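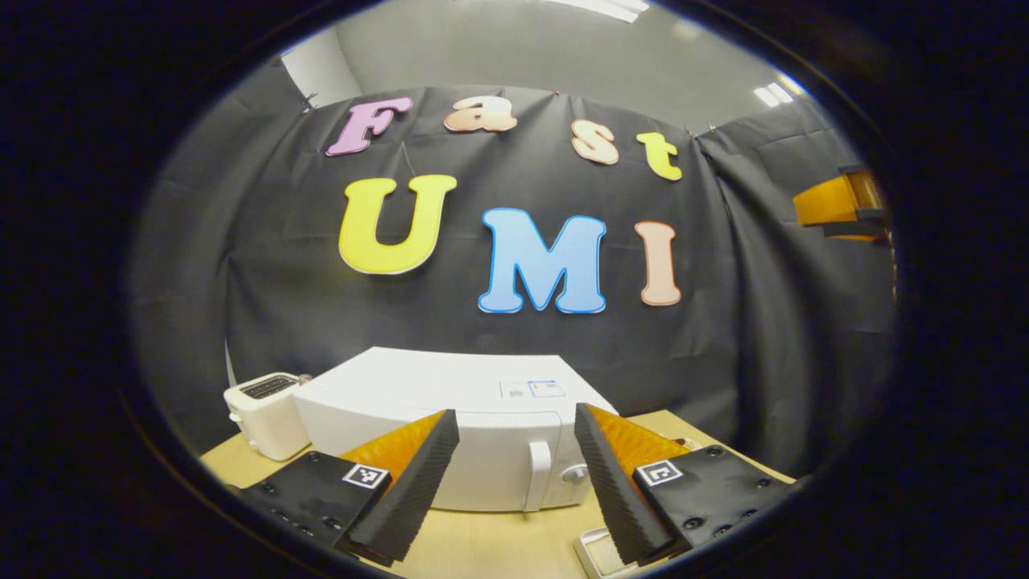
What is the maximum moisture content for grain corn delivered to the Milstead elevator this fall?
The limit is 18 percent, down from 20 percent last year, and loads above it will be turned back at the scale.

MILSTEAD – Farmers hauling corn to the Saltano Grain terminal at Milstead will face a lower moisture limit and a revised drying charge when the elevator opens for new crop in October, according to a notice sent to account holders.

The notice sets the base moisture for No. 2 yellow corn at 15 percent, unchanged from last season. Corn between 15 and 18 percent will be accepted subject to drying and shrink. Corn above 18 percent will be refused at Milstead and directed to the company's Dekitz site, where a larger continuous-flow dryer remains in service.

Saltano attributed the change to the retirement of one of the two dryers at Milstead. The unit was taken out of service in the spring after an inspection found heat damage in the lower column. The remaining dryer has a rated capacity of 3,000 bushels per hour at five points of moisture removal. Output falls as incoming moisture rises, and the company said the plant could not keep pace with a wet harvest at the previous limit without closing the receiving pits for part of each day.

A replacement dryer has been ordered. Delivery is expected in the winter, with installation to follow once the foundation work is finished. The company gave no date for a return to the 20 percent limit.

Drying will be charged per point above 15 percent, with partial points rounded up to the next half point. The shrink factor stays at 1.4 percent per point, which covers both the water removed and a handling allowance. Shrink is taken from the delivered weight before the drying charge is applied, so the charge is billed on dry bushels. Last year it was billed on wet bushels.

The two methods give different results on the same load. On 1,000 wet bushels at 17 percent, two points of shrink at 1.4 percent remove 28 bushels, leaving 972 bushels for billing and settlement. Under last year's terms the drying charge would have been applied to the full 1,000. Saltano has raised the rate per point by half a cent, and growers delivering corn at 16 or 17 percent should see a total drying bill somewhat above last year's.

Moisture will be measured at the probe stand on a composite sample drawn from each compartment of the truck. The elevator has replaced its older bench tester with a Zheng unit that reads moisture, test weight and temperature from the same sample. The tester was checked against oven-dried reference samples in the summer and will be checked again at the start of each receiving day.

A driver who disputes a reading may ask for a second probe before the truck is dumped. If the two readings differ by less than half a point, the first one stands. If they differ by more, a third sample is drawn and the average of the three is used. No retest is available after dumping, although the elevator will hold a sealed portion of every sample for 13 days for growers who want an outside grade.

Test weight discounts begin at 54 pounds per bushel. Damage discounts begin above 5 percent total damage, and foreign material discounts begin above 3 percent. Loads with a sour or musty odor are subject to refusal at either site.

Receiving hours at Milstead will run from 7 a.m. to 7 p.m. during the main part of harvest. Last year the pits stayed open until 9 p.m. on dry days. The earlier close is meant to let the single dryer draw down the wet bins overnight, and the company said it may extend hours at short notice when incoming corn is at or below 15 percent. Notices of extended hours will go out by text message to account holders and will be posted at the scale office.

Trucks sent on to Dekitz will be given a slip showing the Milstead moisture reading, but the load will be probed again on arrival and the Dekitz reading will govern settlement. The haul is around 22 miles by the county road. Saltano will not pay freight between the two sites. Growers with contracts naming Milstead as the delivery point may apply bushels delivered to Dekitz against those contracts at the Milstead price, provided the slip is turned in at the Dekitz scale on the same day.

Growers with on-farm drying may deliver to Milstead without restriction, though the notice asks that corn be cooled before it is hauled. Corn arriving more than 20 degrees above outside air temperature will be held in the yard until a pit is free for direct transfer to an aerated bin. Hot grain can also give a false moisture reading, and the elevator may ask for a cooled sample before issuing a ticket.

Soybean terms are unchanged. Base moisture for soybeans remains 13 percent, and neither site will dry them.

Storage terms for corn have been adjusted at both elevators. Free storage ends 10 days after the last delivery on an account, after which a daily charge applies to unpriced bushels. Growers using delayed pricing must sign the agreement at the scale office before the first load is dumped. Unsigned bushels will be placed in open storage by default.

Account holders can obtain the full discount schedule at either scale office. Split arrangements between landlord and tenant need to be on file before delivery, and last year's splits do not carry over.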